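Forum > Hardware > End effectors and hand-held rigs
Thread: Kadrić vs Grondby hand-held grippers, first impressions

kjayawardena
Got both pairs on loan until the end of March. Doing the cord jobs first, power strip on the white board, one gripper in each hand.

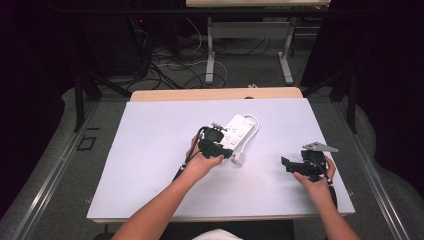
The Kadrić pair closes more evenly and I like the trigger. The Grondby pair is lighter, but the jaws flex when you pinch a plug side on. I did 30 runs with each. Dropped the plug 5 times with the Grondby, never with the Kadrić.

ravville_gk
What pads on the Grondby? The stock ones are hard and pretty useless on smooth plastic. We swapped ours for the soft ones and the slipping mostly went away.

kjayawardena
Stock. Haven't got the soft ones.

tin_shed
Then it isn't much of a comparison. You're testing rubber.

kjayawardena
Fair on the slipping. The flex is still there though – you can see the fingers spread with nothing in them if you squeeze hard enough.

ravville_gk
Don't squeeze that hard? Mine have done some 3,000 cycles and still line up. I'd worry more about weight. After 200 runs in a day my wrists know all about the Kadrić.

mothballed
Has anyone run either one with the Varnum controller? I get lag on the left side only. Swapped the cable, same again.

tin_shed
Check the firmware on both sides. Mine shipped with different versions, left older than right. Updated it and the lag went.

mothballed
Left was older here too. Updating now, cheers.

kjayawardena
Ordered the soft pads. Will redo the plug runs with the same strip and post the numbers for both colours of cord.

Gayan Khan (ravville_gk)
Do the Kadrić with soft pads as well or tin_shed will be back.

tin_shed
I will.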